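Making Peanut Brittle at Three Final Temperatures
Student project report, Food Preparation II, Vinirdale Technical School

Background
Brittle is a cooked sugar candy that should snap cleanly when broken. Most recipes call for cooking the syrup to the hard crack stage, which runs from 300 to 310 °F. Older family recipes often stop lower, and some skip the thermometer and use cold water drops instead. Our group wanted to see how much the final temperature changes the texture, and how well the candy keeps in a closed tin.

Ingredients and equipment
Each batch used white sugar, light corn syrup, water, raw peanuts, butter, salt and baking soda. The sugar, syrup and nuts for one batch came to 1000 grams before cooking. We bought the peanuts from the bulk bins at the Wevinbridge market and used the same bag for the whole project. The thermometer was a Yook clip-on model. We checked it in boiling water before each session and it read 212 °F every time.

Method
Sugar, corn syrup and water were heated in a heavy saucepan over medium heat until the sugar dissolved. The peanuts went in at 250 °F. From that point we stirred without stopping, because the nuts scorch on the bottom of the pan. When the syrup reached its target – 280, 295 or 305 °F – we took it off the heat, stirred in butter, salt and baking soda, and poured it onto a buttered sheet pan. It cooled for one hour before we broke it up.

We made the three batches in June, all in the same kitchen. The pieces were stored in tins with wax paper between layers and tried again after 7 days.

Results
The 280 °F batch bent before it broke and stuck to the teeth. After storage it was soft at the edges and the pieces had joined together in the tin.

The 295 °F batch broke well in thin places but was chewy where it had pooled. It had the lightest color of the two firmer batches, and several tasters liked its milder flavor.

The 305 °F batch snapped all the way through and had a deep amber color. It stayed crisp in the tin. A few peanuts were darker than we wanted.

We sold the 305 °F candy in small bags at the Trurwood school fair. We filled 116 bags, which took several repeat batches.

Problems
One repeat batch turned grainy after sugar crystals on the side of the pan were stirred back in. Later we brushed the sides down with a wet pastry brush and it did not happen again. The baking soda also needs to be sifted – lumps leave a bitter spot.
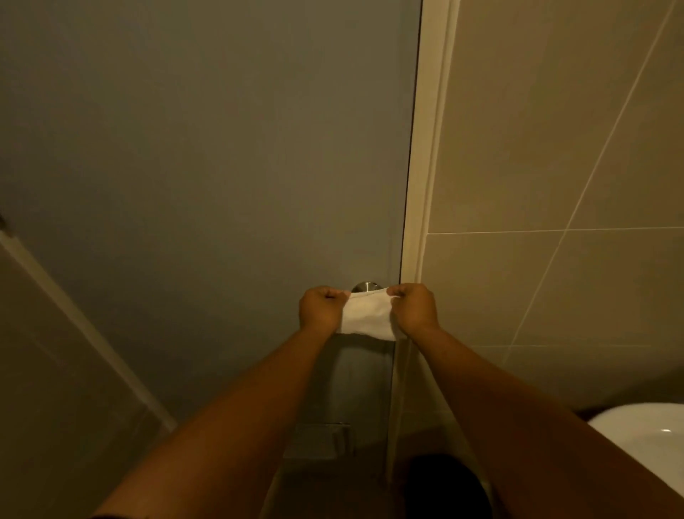 Why is baking soda added to peanut brittle?
It reacts with the hot syrup and forms small gas bubbles, which make the candy lighter and easier to bite.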